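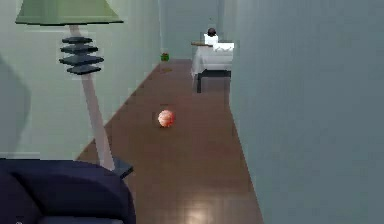
3.2 Planning the purchase of a mobile base

When we first sat down to budget for the Enside project, in December, our instinct was to buy a robot straight away and find out what it could do once it was in the building, and we are rather glad that we were talked out of it. Simulation let us put off the largest item on the list until we had a much better idea of what we were paying for. Rooms such as the one in Figure 3, where a ball lies out on a glossy plank floor with a sofa and a standing lamp close by and a cloth-covered table away at the far end, cost us very little to build and nothing at all to rearrange, and they put the sort of questions to a navigation system that a supplier's brochure is inclined to skip over. How well does the depth sensor need to cope with a shiny floor? Is a narrow base worth the extra money if most of the running is done along a passage?

Figure 3. A simulated hallway used in drawing up the equipment specification.

We went through 48 room layouts in this way with each of the candidate bases, and Rania Awad kept a patient running list of every sensor or spare part that a layout seemed to call for. The list was a good deal too long at first, as these lists always are, and Arne Kramer pared it back with us over several very pleasant afternoons at Prestmont. What remained was one base, two depth cameras, a second battery and a service agreement lasting four years. We would warmly encourage other small groups to price the service agreement early on, as ours came to more than both cameras put together, and we had left no room for it in our first draft of the budget.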